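Shop notebook, July
Finish trials on the Datholm bench tops, second round
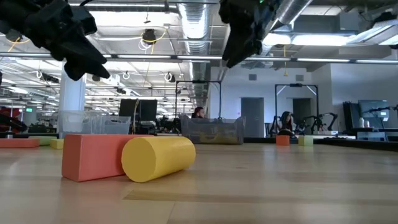

Varnished top with the painted blocks on it, soft glare to the right.

Start 7:40. Shop at 68 degrees, dehumidifier running since last night. Oğuzhan Gökçe in for the morning, me all day. Cledwyn Rees has the moisture meter at the Pugh job and won't be back with it until after lunch, so the readings below are all from the afternoon.

Where we left off: the first round of test boards went three coats of the Kurard varnish, sanded between coats, no sealer. Two of those boards printed. By printed I mean that a weight left on the surface overnight left a dull mark in the outline of the weight. The marks were faint and you had to get down low to see them, but Datholm is going to have people leaning on these tops all day with mugs and binders, so faint isn't good enough. The third board was clean. It was also the one that sat longest before we loaded it.

So the question for this round is whether we have a varnish problem or a waiting problem. My money is on waiting. Oğuzhan thinks the coats are too heavy and the bottom one never gets a chance to harden. We could both be right.

Boards for this round, all cut from the same plank and planed the same day:

Board A. Three coats, full strength, same as last time. Control.
Board B. Three coats, first one thinned by half with mineral spirits.
Board C. Four coats, all thinned.
Board D. Sealer, then two coats full strength.

Sanded everything to 180 before the first coat and wiped down with a rag and spirits. Between coats, 320 by hand, with the block. I tried a gray pad on the back of board C to see if it would save time. It does, but it rides over nibs and leaves them there. Not using it on the fronts.

8:30. First coats on. Board B took the thinned coat very fast, and the end grain drank it. Had to go back over both ends twice. Board D sealer went on fine and was dry to touch before I had finished cleaning the brush. It raised the grain a bit near the knot. Made a pencil mark on the edge so we know which part to watch.

Brush notes. The old two-inch brush is shedding again. Picked three bristles out of board A while it was still open, then gave up and switched to the foam ones for the rest of the day. Foam leaves a flatter coat but it also puts bubbles in if you go back over it. One pass, tip off, leave it alone. Oğuzhan wants to try the lambswool pad on the full tops and I have no objection as long as he does it on scrap first.

10:15. Talked through the price while the coats set up. Sealer adds a can per three tops, and the cans are 37 dollars at Kukus if we pick them up ourselves. There is also the time. Sealer dries fast so it doesn't cost a day, but it does cost another sanding. If board D comes out the same as board B I would go with B and skip the sealer. Datholm has not asked for it and it's not in the quote.

Also found the order sheet for the Pugh job under the glue pots. It has the wrong edge profile on it. They want a plain eased edge, and the sheet says a quarter round. Cledwyn knows, but the sheet should get changed so whoever runs the router doesn't go by it. Changed it in pen and initialed it.

1:20. Cledwyn back with the meter. Readings on the four boards, back face, middle of the board: A 7 percent, B 7, C 8, D 7. Close enough that I'm not going to blame the wood for anything. The rest of the stack reads 8 to 9 on the outside boards and 11 on one near the floor. That one is going back up on stickers and should not be used for a top. Marked it with an X in crayon on both ends.

Cledwyn raised something I hadn't thought about. The overhead fan was on during the first round and it's off now. Moving air skins the coat over and traps what's under it. If that is the cause then A will come out clean this time with no change to anything, and we'll have learned that we should turn the fan off. Fine with me. But it means one good result on A doesn't tell us much about thinning. Agreed to make a fifth board, E, same as A, and leave it under the fan. Cut and sanded it at 2:00, first coat on at 2:25. It will run most of a day behind the others, so keep that in mind when reading the results.

3:45. Second coat on B and C. A is still a little soft to the fingernail at the edge, so I left it. The can says to recoat in four hours and I don't believe the can in this humidity. D was hard enough to sand. Dust came off dry and white and didn't clog the paper, which is the test I trust most.

Total on the Datholm job so far is 183 hours, against a quote that was tight to begin with. The tops themselves are glued up and flat. The only thing holding us is the finish, so please don't start anything else on the big horses until we've settled it.

To do next session:
Third coats on A, B and C. Fourth on C once that's hard. Final coat on D.
Second coat on E, fan left on.
Load all boards with the same weights, felt under half of them, bare metal under the other half. Overnight, then again after a week.
Water ring test with a cold glass and with a hot mug. We skipped the mug last time.
Order 320 paper, we're down to the last sleeve.
Throw out the two-inch brush.

Rags went in the water can outside, lid on. Someone had left one folded on the saw table this morning. It was only damp with spirits, but the rule is the same for all of them: in the can or hung flat on the line.

Dehumidifier emptied 5:10 and left on. Fan on over E only.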